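Stripping a small Dell tower: drive before CPU, or after?
Hardware teardown and reuse – page 1 of 1

flatrail
Posts: 794
1 July 2024

Working through a stack of office towers and trying to settle on one order of operations so the parts end up graded the same way every time.

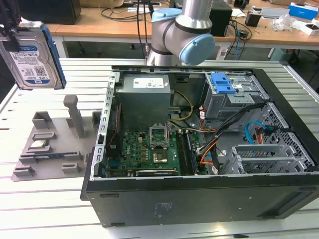

My current order is side panel, hard drive, memory, cooler, CPU, then the supply and the board last. I leave the SATA cable connected at the board end until everything else is out. The drives are Western Digital and get wiped on a separate bench.

Two questions. First, does anyone pull the CPU before the drive? Second, what do you do with the retention bracket once the chip is out – leave it up, or close it over the empty socket?

oxbow_k
Posts: 3936

Drive first. It is the part with data on it, so it should leave the case and get logged before anything else is touched. The rest is scrap value by comparison.

Bracket: close it, with a plastic socket cover fitted. An open socket collects whatever falls into it, and screws fall into it.

Mortimer Szabo
Posts: 45

I do CPU first and have for years. With the case on its side and the supply still bolted in, the chassis is heavy and does not slide when you work the lever. Take out the supply and the drive and a small tower starts moving on the table.

Also, do not park the chip on the motherboard. Put it straight into a tray, contacts not touching anything. I have seen one slide under a heatsink mount and come back with a scraped corner.

flatrail

Fair point on parking the chip. I have Imai trays, but they are sized for an older package and the chips rattle. Would foam do?

oxbow_k

Antistatic foam, yes. The pink packing kind is fine for a short time on the bench. For storage use a clamshell. Varico sells them in strips and they stack.

I don't agree with Mortimer on weight. If the case slides, put a mat under it. Slats are poor for this in any case, small screws go straight through the gaps.

Mortimer Szabo

A mat fixes the sliding. It does not fix the drive cage. On several of the small Dells the cage has a plastic latch, and people lean on the case to release it. If the CPU is still in the socket with the bracket up while that is going on, you are asking for bent pins.

oxbow_k

Then don't raise the bracket until the drive is out. That was the order I gave.

pelham_rework
Posts: 312

Either order works if the bracket is only up while your hand is on the chip. The thing I would change is the wiring. Disconnect the supply at the board early and tie the bundle back toward the supply with a Mastex strap. Loose yellow and red leads across the middle of the case catch on the memory clips, and you end up tugging a connector sideways.

Grading sheet I use has 3 columns: part, label text, condition. Copy the label before the part goes in a bin. Supply labels especially, the print is small and it rubs off.

flatrail

Going to try drive, supply leads, memory, cooler, CPU, with the bracket closed straight after. Mat ordered (Skinamum, the ribbed one).

Does anyone bother keeping the drive latches? I threw out a bag of them in May.

pelham_rework

Keep them. They crack, and a cage without one is hard to sell.

Mortimer Szabo

Keep them, sorted by color. The shapes differ slightly between models and they do not interchange. I still say CPU first.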